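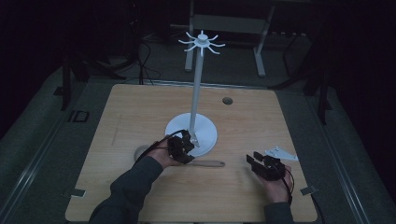 Our members told us at the start that the cupboards were the wrong place for mugs, and one of them put it more strongly: if I have to take out six cups to reach mine, I will drink from the jar. We wrote this sentence in our first application to Curnilance and we repeat it now, as it still explains well what the kitchen project at Selleck House is trying to change.

The present report covers the second period of the grant. The work was to replace closed storage in the shared kitchens with open storage on the table and on the wall, so that people can see what they have and put it back in the same place.

What was done

All 18 mug trees are now bought and delivered. We chose the white model from Pruno, with a flat round base and one thin pole, and the curved hooks at the top. In the first period we tested also a wooden model with pegs. It was pleasant to look at, but the pegs were short and the mugs with thick handles fell off when somebody moved the stand. With the hooks at the top we have less of this difficulty. The base is light, and we ask people to hang the mugs on opposite sides and not all on one side.

The long utensils were a separate question. Ladles and serving spoons do not fit in the drawers we have, and in the old arrangement they lay across the table or stood in a pot with the handles going in all directions. During this period we tried to hang them on the same stands as the mugs. The result is mixed. A utensil with a hole or a hook in the handle hangs well. One with a plain narrow handle has nothing to hold it, and for these we still need a jar or a tray. We had not thought enough about this when we made the budget.

The wall rails for Bouazza Hall are not yet mounted. The wall behind the sink is weaker than we were told and the fixings have to be changed. The new fixings are ordered and we expect to finish in October.

Training and use

We held four short sessions on how to arrange a shared table. They lasted 40 minutes each and took place in the kitchens, with the things the people use every day. The sessions with cooking at the end were better attended than those without - this is perhaps not a surprise, but we will plan it so from now on.

At the last session 15 people filled in the comment sheet. Most wrote that they find their mug faster. Two asked for a second stand in the small kitchen, and one complained that the stand takes the place of the bread board. We have moved the board to the shelf under the window and will see if this is accepted.

Budget

The cost of the stands stayed within the amount agreed. The fixings for Bouazza Hall will cost more than planned, and we ask for permission to use the remainder of the printing line for them. The labels we wanted to print are less needed than before, now that the mugs are in open view.

Next period

We will mount the rails, buy trays for the utensils that cannot hang, and visit each kitchen once more in November to check which stands are still in use and which have been put away. A list of the stands by kitchen will be sent with the receipts.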